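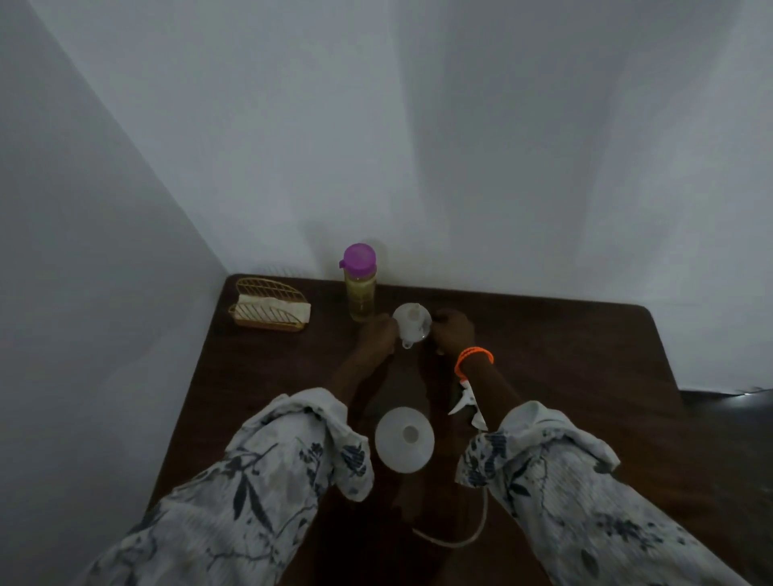
by Rarkier, filed under Jurkora build log, April

Last updated: April

The arm has been bolted to its plate for a month and can repeat a taught path well enough. What it can't do is anything on the table in the corner, which was the point of building it. Most of this month went into the demonstrations: a person does the chore by hand, the hands are recorded from head height, and the policy is trained on that. I'm aiming for 100 usable takes before I let it near the arm.

The chore set is small. Clear and reset the table, move the teapot, fold something flat and white, and handle the bottle, funnel and spray bottle that go together for a refill. I picked these for the grasps. The teapot is the only thing that needs both hands on a glazed curved surface. The funnel is light and slides if touched off-center. The spray bottle has a trigger head that sticks out to one side, so its orientation matters in a way it doesn't for the teapot lid.

Hardware is the same as in the last post: Drallus controller, two parallel grippers, three fixed positions for the base. I moved the base from position 2 to position 3 because the elbow was coming too close to the side wall when reaching for the corner. The napkin holder lives in that corner and I don't want to shift it. The third position costs some reach on the right side of the table, where nothing much happens anyway.

Notes on recording, mostly so I stop relearning them:

Sleeves. Loose sleeves rolled to the elbow drop back into view as soon as both arms reach forward, and they cover whatever is close to the body. The hand tracker copes, but the object detector loses the spray bottle when all it gets is the trigger head. Those takes go in a separate folder for now. I haven't decided whether partial occlusion should be trained in or filtered out.

The bracelet can stay. Orange on dark brown is an easy color to segment and gives a cheap check on which wrist is the right one. The risk is that the model learns the bracelet instead of the hand, so a share of the takes will be done without it.

Table finish. The top is dark and slightly glossy. Reflections of white objects show up as faint second objects, and the funnel is the worst for it. I tried raising the detection threshold and lost the napkins. Masking by height above the table plane worked better, at the price of another calibration step each session.

Clear bottle. Depth on clear plastic is poor when there's little in it. With liquid in the bottle the detector finds the body. Nearly empty, it finds the purple cap and guesses the rest. I now anchor the bottle pose to the cap in every case and take the height as a constant.

The start layout for the folding takes is fixed: four objects along the far edge, caddy in the corner, then bottle, funnel and spray bottle, front half left free for the hands. The strip is folded parallel to the front edge, left hand flat, right hand doing the turn. The longest take so far ran to 1,499 frames, mostly spent straightening the right end. I kept it.
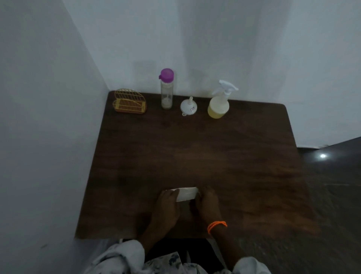

Folding on the arm

First attempt used a replay of one good take with the hand poses mapped to gripper poses. The left gripper presses down acceptably. The right one closes on the end of the strip, lifts, and drags the whole thing toward itself, as it has no equivalent of fingers curled over an edge. I'll add a thin lip to the right jaw and print it in something softer than the current pads.

The Grīnberga branch of the planner handles two-arm contact better than the one I'm on, but it expects a different message format and I would have to rewrite the logger. That waits until the takes are done.

Open items: cable strain relief at the wrist, a longer delay before the left jaw lets go, and a repeatable way to set the funnel down on its wide end.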